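Long sleeves at the table: do we really need them?

The Hayes Street workroom has been asked to settle on cover-ups before the April sessions, and the Prultia catalog has been going around with one item circled. Item 3707 is a loose, long-sleeved cover-up that "keeps arms clean and free to move." I'd like to see that second part demonstrated by someone who has to reach over a tabletop full of small things.

My trouble is with the sleeve. A sleeve wide enough to fit everybody has to put its extra cloth somewhere, and it puts it on the table. Gathering the cuff helps at the wrist. It does very little for the rest of the arm, where the folds pile up and lie across whatever you had laid out.

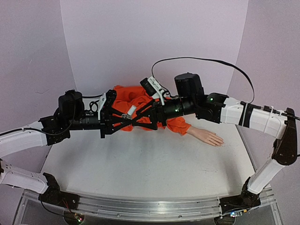
Issue 46, page 2

Look at how much table a single orange garment can take up once it's creased and bunched, cuff or no cuff. The catalog pictures are all of people standing up straight with their arms at their sides, and I don't know anyone who works that way.

Color is the other selling point. Bright orange is easy to find on a coat hook, I'll give them that. It is also supposed to "help you keep track of your hands," a claim I've now read in two catalogs (Retitz makes it as well, in nearly the same words). If you need a sleeve to tell you where your hands are, you should probably put the scissors down and have some coffee.

Then there are the jars. We moved the fine stuff into clear ones last winter so people could tell what was in them without opening every lid, and I'll admit that has worked better than I said it would. A speckled gray and silver mix, the glittery kind that gets into everything, can be picked out from across the room. But a small clear container with something tall and white rising out of it is also just the right height to be caught by a loose sleeve coming in from the side. The Prultia price for a case of 100 cover-ups doesn't include sweeping.

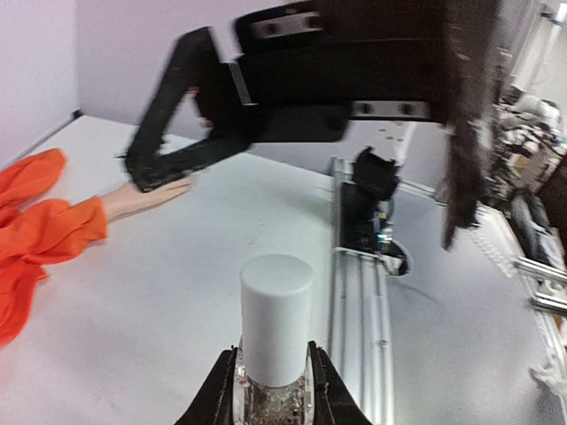
Xiuying Song thinks I'm making too much of this. She says she wore a loose sleeve all through the Tivville weekend, tipped over nothing, and went home with a clean sweater for once. Her view is that people knock jars over bare-armed just as often and blame whatever they happen to be wearing. She would order the orange ones tomorrow, in large, and tell people to push them up to the elbow.

Fine, but a sleeve pushed up to the elbow is a short sleeve, and short sleeves cost less. I've asked Clodagh Gallagher to get a price on those too, and on the elastic armbands that shirt clerks used to wear.

Until that comes back, please don't order anything on the workroom account. If you have a cover-up at home that you like, bring it in and reach across the big table in it. Glitter lids on first, please.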